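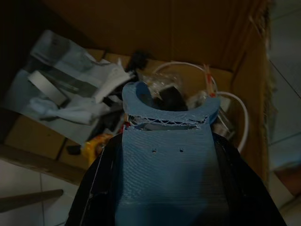 Good evening, everyone, and welcome to the Nildale print night! I'm Miroslava Vaněk, and I've got 14 minutes to make you love layer lines. I never sand mine off, because they show you how a part was built. Look at the fine ribs running across this light blue one, then look just under the curve, where there's an open gap and all those stringy strands zigzagging about inside (I could stare at that for ages).

Pause, pass the Katene samples round.

Next: bridging. How far can plastic stretch over nothing? Ask for guesses, then show the 56 mm test.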